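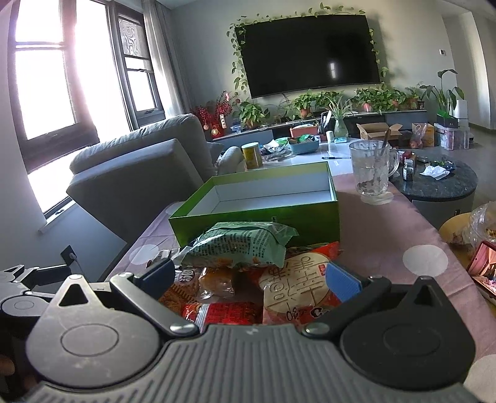 # Rarngate 12 Portable Basketball Hoop

The Rarngate 12 is a freestanding hoop for driveways, school yards and small gyms. It's made by Somik and sold with the backboard, pole, base, rim and net in two cartons. The ball is sold separately. We stock it in black/white only.

## Backboard and rim

The backboard is clear polycarbonate in a steel frame, with a white shooter's square. Polycarbonate has a little more give than tempered glass, so bank shots come off slower. Players used to an arena board will notice this for the first few sessions.

The rim is solid steel, standard 18-inch inside diameter, with a single-spring breakaway. It will take a hanging player for a moment, but the Rarngate 12 isn't rated for repeated dunking. If that is what you need, look at the Akora in-ground system, which has a double-spring rim and a heavier pole.

## Height adjustment

Height is set with a crank on the back of the pole, from 7½ feet up to the regulation 10 feet. There are no fixed stops. A sticker on the pole shows the height in six-inch steps. Turn the crank slowly when lowering, and keep hands away from the lift arms. The handle comes off, and we recommend taking it off when kids are playing alone.

## Base

The base holds water or sand. Filled with sand it comes to 700 pounds, and that is the fill we recommend for outdoor use. With water the base is a good deal lighter and will shift on a windy day. In places where it freezes, drain the water before winter or add a non-toxic antifreeze. Frozen water will split the base and the warranty doesn't cover it.

Two wheels on the front edge let two adults tip and roll the hoop when it's filled with water. Don't try to move it filled with sand.

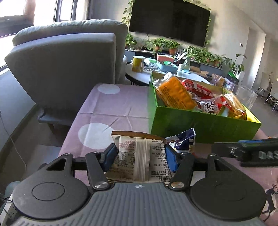 Level ground matters more than people expect. A slope you can barely see will put the rim out by an inch or more at full height, and shims under the base are not a safe fix. Check the spot with a long level before you fill.

## Assembly

Allow an afternoon and have a second person there for the backboard. You will need:

- 14 mm and 18 mm wrenches (two of each)
- a socket set with an extension
- a stepladder
- a garden hose or a funnel for sand

Tighten the pole bolts by hand until all three sections are joined, then go back and torque them. Ermanno Serra in our service shop can answer assembly questions by phone, mornings until noon. Have the number from the base label ready.

## Net and spare parts

The supplied net is white nylon with 12 loops. It lasts a season or two outdoors. The Ghaffari chain net fits the same hooks but is loud, and some neighborhoods don't allow it.

| Part | Stocked |
|---|---|
| Nylon net | Yes |
| Rim spring kit | Yes |
| Crank handle | Yes |
| Base cap | Yes |
| Backboard, complete | To order |
| Pole sections | To order |

## Warranty

Five years on the frame and pole, two on the rim and backboard, 90 days on the net. Rust on scratched powder coat isn't covered, so touch up chips when you see them. Schools and clubs get the same cover if the hoop is kept indoors. Outdoor use by a school or club is covered for one year.

Orders placed in April ship from the new batch, with the thicker base cap.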